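## 4. 군화 길들이기 기간과 물집: 제가 생각한 것과 달랐던 점들

4장부터는 말투가 좀 풀어집니다. 방법론은 3장에서 딱딱하게 다 썼으니까, 이제는 자료를 들여다보면서 제가 어디서 헤맸는지를 순서대로 적어 보려고 해요.

먼저 표본 얘기부터요. 니노르몬트 훈련장에서 9월 입소 기수를 대상으로 설문을 돌렸고, 쓸 수 있는 응답이 462부 나왔습니다. 행군 일지는 한 사람이 여러 장을 쓰니까 훨씬 많아서 모두 1,681장이었고요. (이걸 손으로 다 입력했습니다. 글씨가 정말... 다음에는 꼭 체크박스로 만들 거예요!) 군화는 두 종류였는데, 편의상 보급 창고에서 부르던 이름 그대로 베키타르형과 불토테티형이라고 하겠습니다. 앞의 것은 발목이 높고 가죽이 두껍고, 뒤의 것은 옆면이 직물이라 처음 신을 때부터 꽤 부드러워요.

**그림 4.** 지퍼가 일부 열린 짙은 남색 데님 가방.

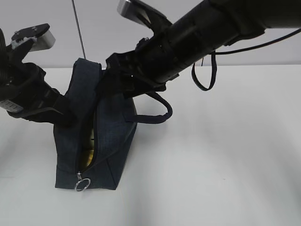
제 첫 가설은 단순했어요. 부드러운 군화를 받은 훈련병이 첫 주에 물집이 덜 생길 거라고 봤죠. 첫 주만 보면 맞습니다. 그런데 셋째 주로 넘어가면 두 집단의 차이가 거의 사라지고, 뒤꿈치 물집만 따로 떼어 보면 오히려 불토테티형 쪽 보고가 더 많아요. 처음에는 제가 열을 잘못 붙인 줄 알고 하루를 꼬박 날렸습니다. 파드마바티 카마트가 원본 일지를 다시 대조해 줬는데 입력은 멀쩡하더라고요.

그래서 끈 묶는 법을 들여다봤습니다. 일지 뒷면에 자유 기재란이 있었는데, 부드러운 쪽을 신은 훈련병들은 "안 아파서 대충 묶었다"는 식의 말을 자주 썼어요. 두꺼운 가죽을 받은 쪽은 아프니까 저녁마다 끈을 풀었다 다시 조이고, 깔창도 빼서 말리고, 선배한테 물어보기도 하고요. 이걸 '관리 행동'으로 묶어 점수를 매겼더니 물집 보고와의 관계가 군화 종류보다 뚜렷했습니다. 다만 점수 기준을 제가 만든 거라서 너무 세게 주장하고 싶지는 않아요. 채점자 간 일치도는 부록 B에 넣었습니다.

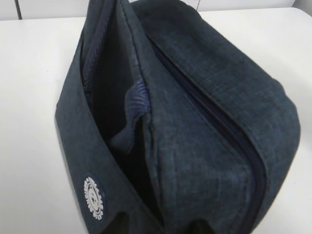 양말도 빼놓을 수 없겠네요. 심사 의견 중에 "양말 두 켤레 착용을 왜 통제하지 않았는가"라는 질문이 있었는데, 맞는 지적입니다. 얇은 속양말을 덧신은 사람과 아닌 사람을 설문에서 구분하긴 했지만 매일 어떻게 신었는지는 일지에 칸이 없었어요. 안나말라이 척도(발 불편감을 0에서 10까지 스스로 적는 방식)를 쓰면서 양말 항목을 뺀 것도 저였고요. 그때는 종이 한 장에 다 넣겠다는 욕심이 앞섰습니다.

행군 거리도 손을 좀 봤어요. 기수 전체 기간의 누적 거리는 개인에 따라 최대 400km까지 벌어졌는데, 의무실에 다녀온 날은 거리가 비어 있는 경우가 많았거든요. 빈칸을 0으로 넣으면 물집이 심한 사람이 적게 걸은 것처럼 되니까, 그런 날은 결측으로 두고 다시 돌렸습니다. 결과의 방향은 그대로였고 신뢰구간만 조금 넓어졌어요.

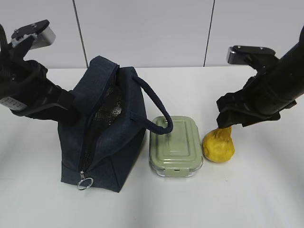 *최종 수정: 11/04/2019*

### 4.1 군화 치수에 관한 짧은 덧붙임

치수 얘기는 원래 5장에 있었는데 여기로 옮겼습니다. 훈련병 상당수가 평소 운동화 치수를 그대로 적어 냈고, 발볼은 아예 재지 않은 채 군화를 받았어요. 교환 신청을 한 사람들의 사유를 읽어 보면 길이보다 발볼 얘기가 훨씬 많습니다. 저도 예전에 발볼 좁은 군화로 한 계절을 버텨 본 사람이라 이 대목은 읽으면서 발가락이 다 저렸네요! 교환을 마친 집단은 따로 떼어 분석했고, 교환 전 일지와 교환 후 일지를 같은 사람 안에서 비교한 값은 표 6에 있습니다.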